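Snack Corner – Gallery

The snack corner at Sopacua is the gray cabinet at the end of the second floor hallway, between the copy room and the stairs. It was set up in September to replace the wire shelf by the elevator, which leaned and was hard to keep clean. This page collects notes and pictures from the first weeks, for people in the other building who asked what the new setup is like.

The cabinet came from the Volcombe office when that space closed. It has a flat top and pull-out drawers, and it was free. The top has a few scuffs from its earlier life. We wiped it down and left it as it was.
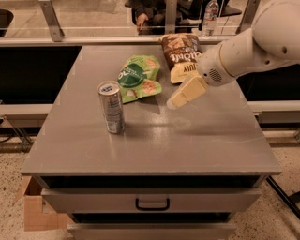

Posted by the Sopacua office desk
Filed under: Second floor, Kitchen and snacks

A silver can, a green snack bag and a brown-and-cream chip bag on the cabinet top. The upper drawer has a black pull handle, easy to grab with one hand.

What goes where

Drinks stay on top, toward the front. Bags go behind them. Anything in a small packet – tea, sugar, crackers – belongs in the upper drawer. The lower drawer is for napkins and paper cups. Please push both drawers all the way in when you are done, as people walk past with carts.

Cardboard boxes can sit on the floor next to the cabinet on delivery day. After that they should be flattened and taken down to the recycling room. The hallway has to stay clear on the stair side.

Ordering

Snacks come from Inidside every other Sunday and are put out on Monday morning. The last order was 209 items, split between this floor and the ground floor kitchen. The ground floor gets the larger share – it has more seats and a refrigerator. Cans up here are kept at room temperature. If you want a cold one, go downstairs.

Requests can be written on the sheet taped inside the copy room door. Salty snacks go fastest, so we have moved part of the cookie budget over to chips for the next order.

Prices

Cans are 100 cents and bags are 70 cents. Coins go in the tin at the front desk, or you can pay through the Sisosent page with your badge number. Opened bags should not go back on the cabinet. Take them to your desk or fold them shut and put them in the ground floor kitchen.

More pictures will be added after the next delivery.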